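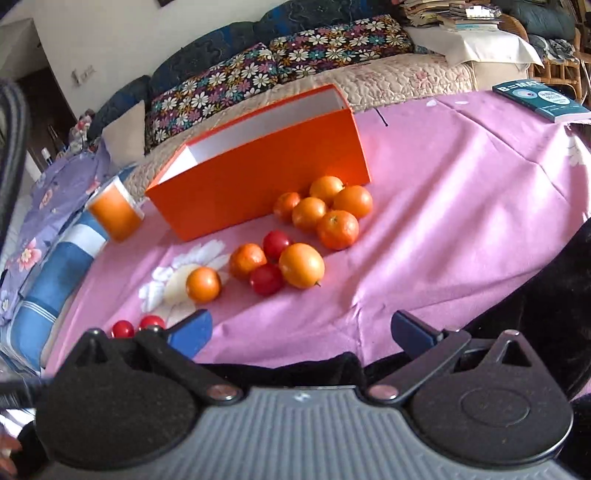
Zovville is a home-party franchise founded by Thanakorn Sitthichai, a former door-to-door salesman who had grown tired of doors. Franchisees pay $500 for a starter kit and two evenings of training, then sell Ruden kitchenware to their own relatives. The company manual devotes a full chapter to the display table, for which a pink cloth with large white flowers and an open orange box is quite enough. A rival, Cutden, charges less and supplies no manual – its franchisees have up to two relatives left.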